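The Drawer Audit, Issue 641

Do you need a "home system"?

A reader wrote in last month to ask whether she should sign up for one of the household organizing plans that keep turning up in her mail. She had a flyer from Cokadum, which sells a yearly membership, and another from Tralard, which sells matching bins and a book of labels to go on them. Both promised that she would get her weekends back. She wanted to know if it was worth the money.

I have been writing this newsletter long enough to have a drawer full of flyers like hers, and my short answer is no. The long answer takes up the rest of this item, and I will try to be fair, although I should admit that I went in doubting and came out doubting more.

Start with the claim. Cokadum's flyer says a member "recovers" 10 hours a month. I wrote and asked where the number came from. The reply, which took two weeks, said it was based on member feedback. I asked what the members had been asked. The second reply thanked me for my interest and gave me a coupon. I would like to know what a household was doing for those 10 hours before it joined. Looking for scissors? I lose my scissors as often as anyone, and I doubt I spend a full working day on it every month. If I did, I would buy more scissors.

Tralard is a little more careful. Its material says that a sorted home "feels bigger," and you can't argue with a feeling. What you can argue with is the price. The full starter set covers a kitchen, a hall closet and one bathroom, and by the time you add the lids (sold apart) and the label book (also sold apart), you are well past what most people would spend on, say, a decent vacuum cleaner. The bins are fine. They stack and they wipe clean. So does the stack of old ice cream tubs in my basement.

I did a trial anyway. Six weeks, one hall closet, one kitchen drawer and the cabinet over the washing machine, following the Cokadum method as printed. The method has you empty the whole space, sort everything into groups, throw out a fixed share of it, and put the rest back in containers "sized to the category." After that you are supposed to do a reset every Sunday night.

The emptying was useful, and I will say so plainly. I found two tape measures, a bike lock with no key and a large bag of rubber bands I had no memory of buying. It is good to empty a closet now and then. My mother did it every spring and never paid a membership fee.

The fixed share is where I began to lose patience. You are told to get rid of a third of what you take out, whatever it is. But a third of what? A closet of winter coats is not the same as a drawer of dead pens. I dutifully picked out a third of the hall closet and then bought one of those things back in another form within the month – a plain wool blanket, which turned out to be wanted as soon as the heat went off one night. The plan has nothing to say on the cost of replacing what it tells you to throw away. A cynic might point out that one of these companies also sells blankets.

Then the containers. I think this is the heart of the whole business, and the part where people get talked into the most. The pitch is that things get messy when they have no home, so each thing must have one. It sounds sensible. In practice, small items change all the time. You use up the picture hooks. You get a new kind of battery. The category you sized your container to in May is gone by fall, and now you own a container with nothing to put in it, which is its own kind of clutter.

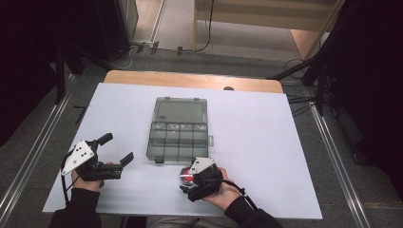
A divided tray with a fold-back lid. Most of the compartments appear to be empty.

I counted this as the biggest hidden cost in my own trial. By week four I was keeping things I didn't want so that the slots would be used. I caught myself sorting screws by length. I do not do any work that calls for screws sorted by length. If you build model ships or repair clocks, you have a real reason to keep small parts apart, and you probably worked out how to do it years ago without a flyer. For the rest of us, a jar will do.

The Sunday reset lasted until the third Sunday. The booklet says it takes a few minutes, and for a single drawer it does. For three spaces it took me the better part of an hour, and I was cross by the end of it. If you set that against the 10 hours I was meant to be getting back, a good part of the gain has gone before Monday morning. I skipped one reset, then two, and the closet went on working about as well as it had before.

There is also the matter of the fine print. The Cokadum membership renews by itself. The notice comes by email only, and in the copy of the terms I was sent, the window to cancel closes before the renewal notice goes out. I read that part three times to be sure I had it right. Tralard has no membership, but returns must be in the first packaging, including the paper sleeve on each lid. Most people tear the sleeves off as soon as they open the box. I did.

What about the cheaper end? Several of you have asked about the Grinetti shelf risers, and I can say something kinder there. They are plain metal shelves that let you use the top half of a cabinet. They make no promises about your weekends. I bought two for the space over the washing machine and they hold up detergent without bending, and that is all I wanted from them. The feet are a bit sharp, so put a scrap of cloth under them if your shelf is painted.

Robles, the discount housewares store, has its own line of baskets, and they are hard to fault for what they cost. Check the handles before you buy. Two of the ones I looked at had rough edges, and one had a split near the rim. I would not pay more for a "set" there either, as the single baskets come out cheaper if you add them up, at least on the day I did the adding.

So, to the reader who wrote in. Before you pay for anything, pick the one place in your home that annoys you most and empty it on a free afternoon. Put back what you use. Leave the rest in a cardboard box by the door for a few weeks and see what you go looking for. If you find that you need something to keep small things apart, measure the drawer first, depth included, and buy a single container. Wait a while before buying a second one.

A few of you will write to say that a system changed your life. I got letters like that last time, and I believe the people who sent them. Some of them had just moved house, or had just had a baby, or had just cleared out a parent's home, and they needed a plan from somewhere. A printed plan can be a comfort at a time like that. I would still ask whether it was the plan that helped or the free week they took off work to follow it. The companies have no reason to find out, and until one of them shows me a proper count, with the question printed next to the answer, I will keep treating those recovered hours as sales talk.

One correction to the last issue. I said the Tralard label book could not be bought without the bins. It can, by phone order only, and the shipping is nearly as much as the book. Masking tape and a marker are still what I use at home.

Next time: water filter pitchers, and why the little light tells you to change the filter when it does. If yours has a light that has never once come on, please write and tell me which model it is and how long you have had it.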